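4.2 How people remember shows they can no longer watch

I should say up front that I came to this part of the study as a fan. I grew up on late-night television, the sort of programs that ran for one season, got moved around the schedule and then vanished without a repeat. When we started collecting comments from the Plorkora message board, I expected to spend my time checking episode titles. What I got was a pile of half-memories, and those were a lot more fun to read (and a lot harder to code!).

We pulled 165 threads, all of them started by someone asking after a program they couldn't find anywhere. The most discussed was Mornier, a workplace comedy set in a ferry office, followed by the puppet serial Predel. Neither has had a home release. Posters mostly knew that, and asked anyway.

What struck me first was how seldom anybody talked about plot. People remembered theme tunes, the color of a sofa, a joke their dad repeated for years afterward. One poster could hum the whole closing music of Predel but had no idea how the story ended. Another remembered Mornier only as "the one that was on when we had the flu." I coded these as household memories, and they turned up in more than 9 threads out of every 19 I read in the first pass, so I went back and gave them a category of their own.

The second thing was location talk. If a show had been filmed near where somebody lived, you could bet they'd bring it up, usually with a note about which buildings were still standing. I loved these posts. They drift a long way from the program, but they're often the only record we have of where a scene was shot.

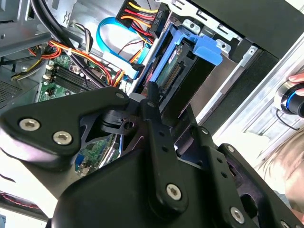
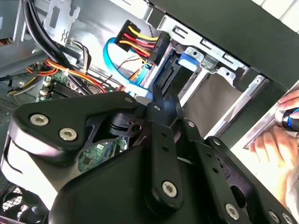
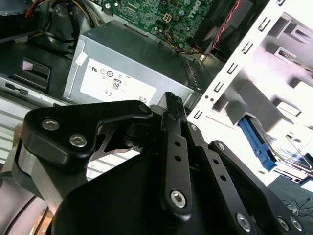
Figure 7. Black gripper and the inside of an open desktop computer, three views.

4.3 Mistakes, and what we did with them

Plenty of the memories were wrong. Casts got swapped between shows, and a sketch from one series would wander into another. My first instinct was to throw those comments out. I'm glad I didn't, as the mistakes tended to cluster. Several posters, writing in different threads, gave Mornier the same final scene, and it's a scene that belongs to Ursu, a drama that went out in the slot right after it. My guess is that they'd left the set on and the two ran together in their heads. I can't prove that from message board posts, and I won't try to here.

We kept every wrong memory and tagged it with the show it seemed to come from. Where I couldn't trace a source I left the tag blank. Replies that corrected a mistake were coded separately, and they were friendlier than I'd feared. The usual pattern was a gentle "wasn't that the other one?" followed by three people agreeing and somebody asking if anyone had it on tape. The tape question gets its own treatment in section 5.

Contact the author | Copyright 2023 | Back to top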